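Laundry goes to the bedroom at Ernus Street, and it has done for as long as the household can remember. The line is out the back, the basket comes in through the kitchen, and everything is tipped onto the bed, where it has to be dealt with before anyone can lie down. Plenty of Australian homes run on the same arrangement. The bed is the biggest flat surface most of us own, and the light is usually better there than in the laundry.

Folding gets little attention beside washing. You can buy a machine that senses the weight of the load and picks its own rinse, and the people who sell it will talk to you for half an hour. Ask the same shop about folding and you will be shown a plastic board. Pravis, a homewares shop that has traded in the same arcade for 22 years, keeps two of them on a low shelf near the ironing board covers. The staff say they sell a few around the start of the school year and hardly any in July.

A T-shirt is the garment most people learn on and the one they argue over. The common method is to lay it face down, bring one side in to the middle with the sleeve turned back, do the same with the other side, then bring the hem up to the collar. Some people stop there. Others fold it again into thirds so it will stand on its edge in a drawer. The hem is the part to watch. If it is picked up at a single point the cloth sags on both sides and the fold comes out crooked, so it pays to straighten the lower edge on the bed before lifting anything.

Printed shirts need a little more thought. A heavy print will crease along a fold and in warm weather can stick to itself. Folding with the lettering on the outside avoids the second problem, and it means the shirt can be recognised in the pile.

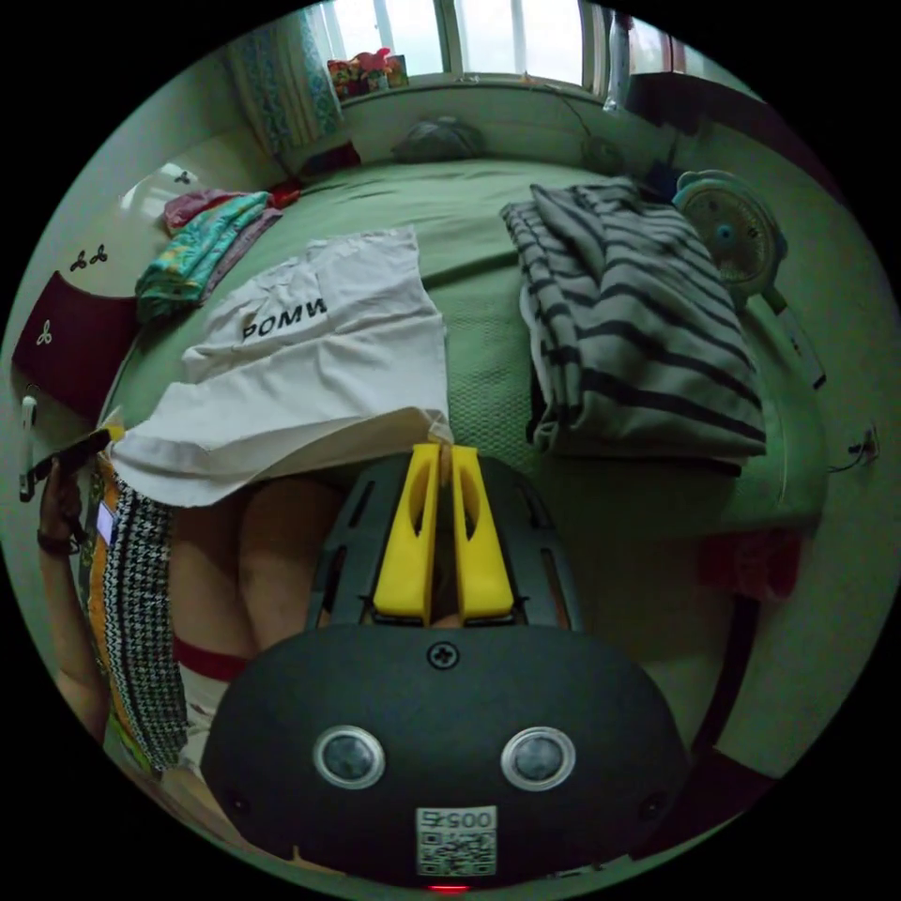 Colm Ó Riain would do away with the drawer altogether. He wrote to us after our last piece on wardrobes to say that he hangs every T-shirt he owns, that it takes him ten minutes a week, and that he has "never once missed the folding". Hangers at the discount shop are cheap enough, he added, and a shirt that has dried on one can go straight from the line to the rail.

He has a point where there is rail to spare. In a small bedroom with one cupboard there often isn't, and cotton knits that are hung for months can go out at the shoulders. Striped knits show it most, as the lines begin to dip. Those are better folded flat and kept near the bottom of a short stack.

The order of work matters more than the method. Folding whatever comes to hand leaves half a dozen little heaps with no room to spread out the next shirt. It is quicker to sort first. Put the finished things up near the pillow, keep the middle of the bed clear, and sit at the foot with your feet up if your back is bad. Socks can wait until the end.

The bedspread makes a difference too. A textured one grips the cloth and stops it sliding, which helps with cotton and is a nuisance with anything slippery. A fan should be pointed away or turned off while you work, particularly if there are scarves in the load. Open curtains help with telling navy from black.

At Ernus Street the whole job is usually finished by 4 pm, when the bed is wanted for other things. The tea towels go back to the kitchen, the school shirts go on the door handle, and whatever has lost a button goes on the chair, where it may stay for some time.

Contact Vetent Magazine | Copyright Vetent Publishing, all rights reserved | Back to top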